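Home | Topics | Money & Banking | Unanswered | Log in

Currency fee charged two times on one transfer?

Asuka Yokoyama

Hello all. In May I sent 195 euros from my Kolteck account to a small guesthouse in Villanueva, as a deposit. My account is in dollars. On the statement I see one line for the conversion and, 13 days later, a second line called "FX adjustment" for 12 dollars. I asked by chat and they only sent me a link to the price list, where I cannot find this word. Is it normal that a bank takes money for the exchange after the transfer is already finished? The guesthouse says they received the full amount, so they did not send anything back. 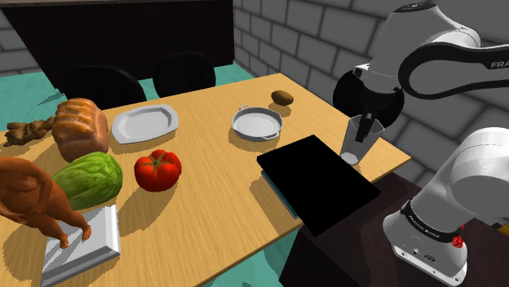 Medavthorpe: Check if you chose "indicative rate" when you made the transfer. With this option the bank shows you one rate, but settles later at another one, and the difference comes as an adjustment. It can go in your favor too, but 12 dollars on such a small sum is too much for a rate change only. I would ask them for the settlement rate in writing – the number with four decimals, and the date it was taken. Then you can calculate it yourself. If the numbers do not match, make a formal complaint and do not use the chat for it.

pelle_r

Banks always do this. Change your bank.

Lokance

I had a similar line once and it was the fee of the correspondent bank, only with a bad name. If you selected that the sender pays all costs, the bank in the middle can send its bill later. Look for "OUR" or "SHA" on the confirmation. With "SHA" they should not charge you afterward, and I got my money back after I showed them this.

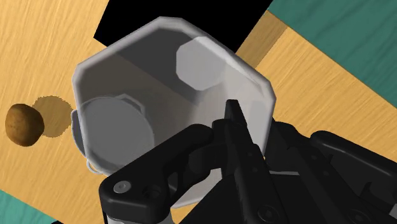

Potato-like object on the table, container beside it

Comments (3)

dmw40: Mine was also "OUR". The bill was 40 dollars, for one payment.

Asuka Yokoyama: Thank you, it says "SHA" on my paper. I wrote to them this morning.

tilo: Please tell us what they answer – I have the same line on my statement.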